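The Rule Book Comes to the Gripper

The first rule in the Gurnholm handbook concerns coffee. Keep it off the bench. Wayne Dunmore wrote that one himself, and he'd like you to know it is the only rule in the building with a perfect record of being broken.

The other rules are for the people who walk through rooms with a hand-held gripper, recording how a person picks things up so that a robot can learn to do the same. Gurnholm has 2,164 of these recordings on its shelves. Before the handbook, 521 more went in the trash, mostly for reasons a checklist would have caught: smudged lenses, pads put on backward, a clock set to February.

"Everybody thinks standards are about safety," says Beverley Bloxham, who edits the thing. "Mine are mostly about wiping."

Her draft runs to nine pages, which she considers short and her crew considers a novel. Check both finger pads before you start. Look at the gap between them. Hold the tool level, walk at the pace of someone who has not had the coffee, and say out loud when you make a mistake — the microphone won't judge you.

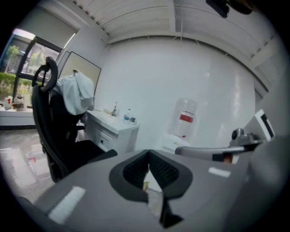 The business end: two ribbed finger pads, facing each other in a V.

Page six causes the fights. It says a room should be recorded as people leave it, jackets on chairs and all. Oluwatosin Aliyu fought for that line and won by outlasting everyone else in the meeting. A robot trained in showrooms, she argues, will be very good at showrooms.

Ashley Kershaw would still like to tidy a little. He has been overruled twice in writing.

The tenth page, due 12th June, will cover who may change the other nine. Bloxham has set aside a whole afternoon for it, and Dunmore is bringing the coffee.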